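How to Set Up a Drink-Fetching Routine on a Two-Armed Robot with the Cirnby Kitchen Kit

214 views | 5 shares | 3 comments

If you have been following along with my Cirnby posts, you know I've been promising a proper fridge walkthrough for ages, and I'm so glad to finally sit down and write it! The Kitchen Kit is a set of ready-made routines you load onto a robot that already has two arms and two hands. The one I get the most mail about is "Fetch a Drink," so grab a cup of coffee and we'll go through it together.

You will need the kit installed, the Nestik hand controller updated, a fridge with a door bin, and a table close by.

Step 1: Park the robot and teach it the door

Bring the robot up so that it faces the gap between the table and the fridge. Mine likes to be a little closer than feels natural (I kept backing it up at first, bless me, and then wondering why it couldn't reach). Open the fridge all the way, and go to Teach > Door > Open Position. You want the door bin well inside the head camera view, with a bit of floor showing so the kit can find its level. Tap Save and wait for the tone.
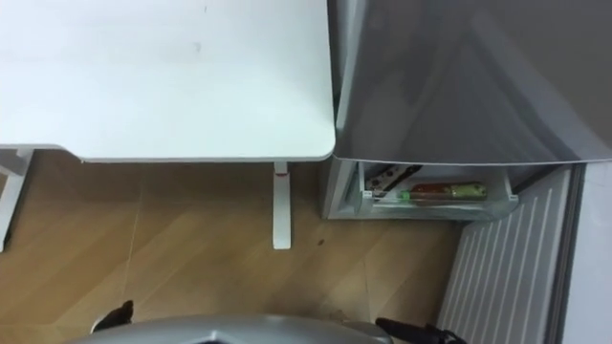
Step 2: Teach the closed position

Close the door and run the same thing again under Teach > Door > Closed Position. Don't move the base between the two, or you'll be starting over. While the kit is saving, it's a good time to check the hands. Open the menu called Palm Check and pick one hand. Have it turn palm up with the fingers spread, and hold it there for 5 seconds while you look over the finger joints.

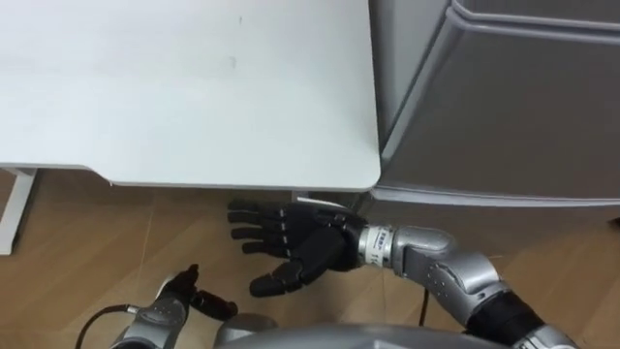 If a finger lags behind the others, run the Nestik calibration for that hand only. It takes 90 seconds, and you don't have to redo the door. I run Palm Check every single time now – it's a small habit and it has saved me a lot of fussing later on.

Step 3: Set the grip for your bottle

Plastic bottles are the friendliest thing to start with. Under Grip, choose Two-Handed Bottle. One hand goes over the top and closes around the neck, just below the cap, and the other supports the lower part of the body. I set the grip strength to 60 for a bottle of tea. Thin water bottles want less, so go down a little at a time until the sides stop buckling.

A slight tilt is fine with a closed cap. Leave the Tilt Limit switched on anyway, especially while you're learning.

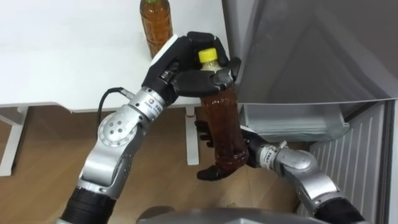
Written by Orakzai
28 May 2020

Step 4: Choose where the drink goes

Now tell the kit where you'd like the bottle set down. I use the tabletop, well back from the front edge, and I mark the spot in the Place menu by dragging the little circle with my finger. If you plan on fetching more than one, give each bottle its own circle and leave a generous hand's width between them. Those fingers need room to let go!

Step 5: Run it slowly

Pick Slow Run for your first full try and keep the stop button in your hand. Watch the cables near the wrists as the arms come up, and if one looks like it might catch on the table, stop and move the base over a touch. Once you've had a few clean runs, switch to Normal and enjoy yourself.

I'm hoping to cover jars and cartons in July, along with the Flirketier lid routine, which a few of you have been asking about.

3 comments

tinbadger: Thank you for this. I had my grip set way too high and was squashing every bottle in the house. 60 did the trick.

mossyporch: Does the closed door step matter if I always leave the fridge open for it? I'd like to skip it if I can.

Orakzai: @mossyporch You can skip it for fetching, but the kit will ask again when you load the put-away routine, so I'd do both while you're there.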